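Clothing Reuse Room, Zasville
Progress report to the Pickering Fund, 2/1/20

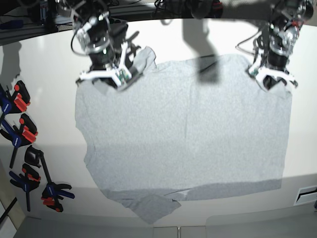

A light grey T-shirt spread out on the white table.

Dear Ms Pickering,

With this letter I report on the second period of your grant. I am sorry that it comes a little later than we agreed.

In this period we received 245 pieces of clothing, most of them T-shirts and children's wear. Of these, 60 were too worn to give out and went to the rag dealer. The others are sorted by size and the bigger part is already on the shelves. Winter coats are still very few, and I have asked the two schools to mention this to the parents.

The largest change is how we fold. Before, every person folded in their own way and the piles on the shelves fell over when somebody took a shirt from the middle. Now we have one method. The shirt is laid flat, the shoulders are pulled straight, the sides go in, and then it is folded twice from the bottom. Sobia Sandhu wrote the steps on a card for the wall. Soft knitted fabric remains the most difficult, as it folds under at the side and must be smoothed again. A shirt took us about 40 seconds at the end of the period, and I think this is good enough. I do not wish that people hurry.

We also spent money on the room. The shelves from Endetti were delivered and fixed to the wall. One was damaged in the corner and they exchanged it without cost. The lamp for the sorting corner is not bought yet — the price went up and I prefer to ask you first, because it would now be 20 pounds more than in the budget. If you agree, we will take this from the amount for labels, where we have something left.

Two points did not go well. The size labels do not stick to the fabric for long, and in damp weather they fall off after some days. Osvaldo Vasconcelos will try small card tags with string. Also, the opening hours in the late afternoon were hardly used, so from January we open in the morning instead.

For the next period we plan to finish the coats shelf, to test the tags, and to teach the folding to the new helpers. I will send the receipts separately — they are with Lionel Greenwood for checking.

With kind regards,
Esperanza Gallagher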